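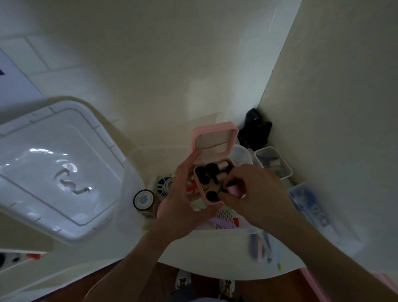 ## How a school place is decided

A school can only take a certain number of new pupils each year. This number is called the admission number. It depends mainly on how many classrooms the school has and how many children can be taught in each one.

Sometimes more families ask for places than the school can offer. The school is then "oversubscribed". Places are given out using a written list of rules, and the rules must be published before families apply.

### An example: Erkgate

Erkgate is a town with two secondary schools, Requena School and Markow School. Together they have 385 places for new pupils. Requena School usually gets more requests than it can accept, so it uses its rules in this order:

1. Children who are in care, or who used to be.
2. Children with a brother or sister already at the school.
3. Children who live nearest to the school.

Distance is measured in a straight line on a map. One year, the last place went to a child living 1000 metres from the main gate. The next year the last distance was different, as it depends on who applies.

### What is a tie-break?

Two children may live exactly the same distance away, for instance in the same block of flats. If only one place is left, it is decided by drawing lots. Someone who does not work for the school watches the draw to check that it is fair.

### What happens if the answer is no?

The child is offered a place at another school and can also join a waiting list. The list follows the same rules as before. A child can move down it if someone who lives closer joins later. In January, Requena School had 18 names on its list.

Parents can also appeal. They explain their reasons to a panel of people who had no part in the first decision. The panel listens to the school as well, and the school must follow what the panel decides.

*Text by Itziar Pacheco. Checked by Gonzalo Tejada.*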